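Stone floors: what the cleaner does to the finish

Most of the questions the Julow building desk received in August concerned polished stone floors that had gone dull. The complaints came from ground-floor units, where marble and marble-look tile were laid in the same year, and nearly all of them described the same thing: a gray haze that returns a day or two after mopping.

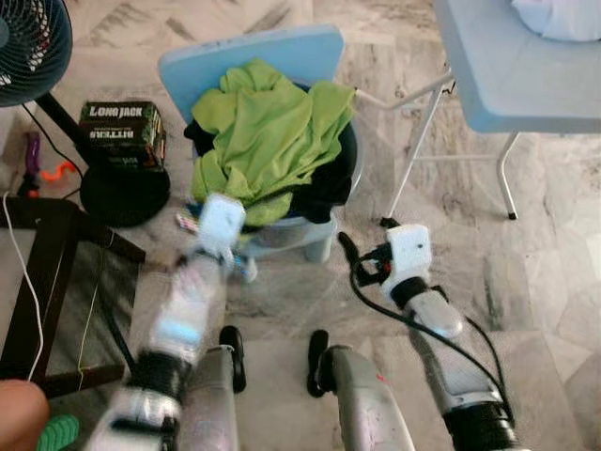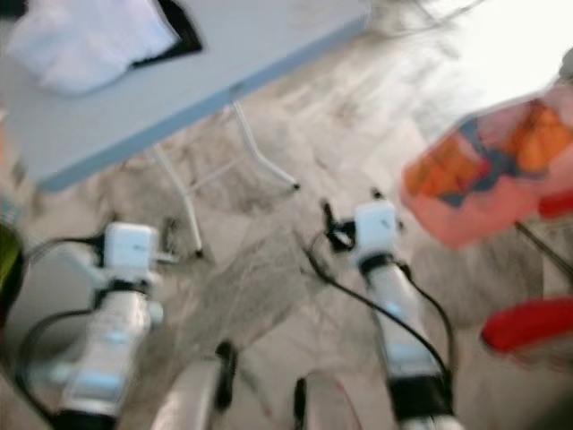 Marbled flooring, two views.

The haze has two common causes, and they need opposite treatment. The first is residue. Most floor soaps leave a thin film when they are mixed too strong, and the film holds dust. The second is etching, a chemical change in the surface of the stone. Marble is mostly calcium carbonate, and any acid will dissolve a little of it. Vinegar, lemon cleaners, many bathroom descalers and some grout cleaners are acidic enough to do this in a few minutes. An etched spot looks like a water mark but does not wipe off.

To tell them apart, clean one tile near a wall with plain warm water and a fresh microfiber pad, dry it with a towel, and look at it from a low angle with a lamp on the far side. If the shine comes back, the problem is residue. If the tile is clean but still flat, the surface is etched or worn.

Porcelain printed to look like marble does not etch under household acids, but it shows residue just as badly. Residents who are unsure what they have should check an exposed edge, usually at a doorway or under a removable threshold strip. Natural stone has its color and veining all the way through. Porcelain usually shows a plain body under a thin printed layer, though full-body tile also exists and can mislead.

Removing residue

Suqin Qian, who handles flooring for the building desk, recommends two passes with warm water and no cleaner, changing the water between passes. If film remains, use a pH-neutral stone soap at the weakest strength given on the label, then rinse. The rinse is the step most often skipped. Floors that have had years of strong soap may need the whole procedure repeated the following week. Steam mops should stay off natural stone: heat and moisture can drive into the joints and lift old sealer in patches.

Removing etching

Light etching can be polished out by hand with a marble polishing powder and a damp felt pad. Work on one tile at a time and keep the slurry wet. Deeper damage has to be honed, starting with a 400 grit pad and moving up through finer grades before polishing. This is machine work and it makes a good deal of slurry, which must be vacuumed up and kept out of the drains. Aiguo Xia at Hullico has quoted for the units on the east side and can be reached through the desk. The quote covers honing and polishing only – sealing is priced separately.

Sealing

Sealer slows down stains. It does not prevent etching, and a second coat will not change that. To find out whether a floor needs it, put a few drops of water on a clean, dry tile and leave them for 18 minutes. If the stone underneath has darkened, it is absorbing water and should be sealed. If it has not, leave it alone. Sealer applied to stone that cannot take it up dries on the surface and gives the same gray haze that started the complaint. Porcelain tile normally needs no sealer, but cement grout between the tiles may.

Allow 4 hours before walking on a newly sealed floor, and longer before putting rugs back down. Rubber-backed mats should not go back on marble at all. The backing can discolor the stone, and the yellow mark that results is often permanent.

The desk has a felt pad set and a low-speed Wireck buffer for loan. Pads come back rinsed. Requests received by Monday are usually filled the same week.

Recent items
Bathroom fans: cleaning the damper
Grout color and when to replace it
Hallway lighting schedule
Storage cage renewals
Window lock parts now in stock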